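I have worn the same color to every family party for most of my adult life, and that color is navy. Navy dress, navy sweater, the navy pants with the good pockets. So when my sister-in-law looked me over in December and said, very kindly, "you always look so sensible," I went home and opened my closet and just stood there for a while.

I didn't set out to do a wardrobe overhaul. I don't have the money or the patience, and I can't stand those big closet clear-outs where you hold each sock up to your heart. What I did instead was make myself one rule, which was that for the whole winter I couldn't buy anything navy, gray or black unless it was underwear. Everything else was fair game, as long as it came secondhand and I'd wear it out of the house.

The first thing I bought was a mustard cardigan from the thrift store in Lilesthorpe, the one next to the tire place. It was 5 dollars and it made me look like I had the flu. I wore it to the grocery store anyway (rules are rules!) and a woman in the bread aisle asked if I was feeling all right. So that went back in the donation bag, and I learned that yellow and I are going to need some distance.

Green was better. I found a big soft green shirt that must have belonged to somebody's very tall uncle, and I rolled the sleeves up and wore it over a tank top until my husband started calling it the tent. I love the tent. I've painted the bathroom in the tent. I also tried a pink scarf, which was fine, and a purple corduroy skirt, which was loud in every sense because corduroy swishes and I walk fast.

But the one that got me was orange.

I'd always filed orange under traffic cones and Halloween. My mother used to say that redheads and brunettes could argue over it and the rest of us should stay out of the way, and I guess I believed her for forty years without once checking. Then I started noticing it on other people. There's a lady at my bus stop with a burnt orange coat, and on those flat gray mornings when the sky and the road and everyone's faces are all the same shade, she's the only thing you can look at. She looks warm. I wanted to look warm too.
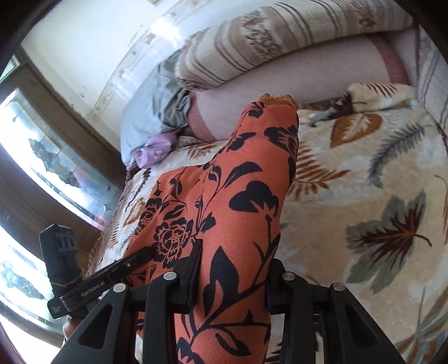
The trick, if there is one, is to go for the rusty end of things. Bright tangerine next to my face is a disaster, but anything that looks like an old flowerpot or a sweet potato seems to get along with me. It also helps if there's some black mixed in, I think because it gives my nervous little navy heart something to hold on to. A plain orange top feels like an announcement. An orange top with a pattern on it feels like a top.

Patterns were a whole other battle, mind you. I used to think of florals as curtains. My grandmother had a couch with cabbage roses on it the size of dinner plates, and you could lose the remote on that couch for days. What changed my mind was going two-color. Leaves or flowers in one dark color on one strong background, and no pastels, no little bows, no watercolor anything. I can wear that with jeans and feel like myself.

Laundry has been an adventure, I'll say that. When everything you own is navy you can throw it all in together and go watch TV. Now I have to sort! I did lose one white pillowcase early on, and it's a sort of peach now, and I've decided I like it. Cold water, inside out, reds and oranges by themselves for the first 3 washes. Don't put them out on a sunny line all afternoon either — I did that with the purple skirt and one side is now lilac.

And people talk to you more. I wasn't ready for that part. The guy at the post office told me a long story about his first car, which was orange, and which caught fire (everyone was fine). A little kid on the bus pointed at me and said "pumpkin," and I took it in the spirit it was meant. My sister-in-law hasn't seen any of it yet. She's coming for my birthday and I have been planning that outfit for 2 weeks, which is more thought than I gave my wedding shoes.

I haven't gotten rid of the navy, by the way. It's all still in there, pushed over to the left side, and I wore the pants with the good pockets just this morning. But I wore them with the tent. If any of you have found a yellow that works on a pale, slightly pink person, please leave it in the comments, because there's a raincoat I've got my eye on and I'd like to be talked into it.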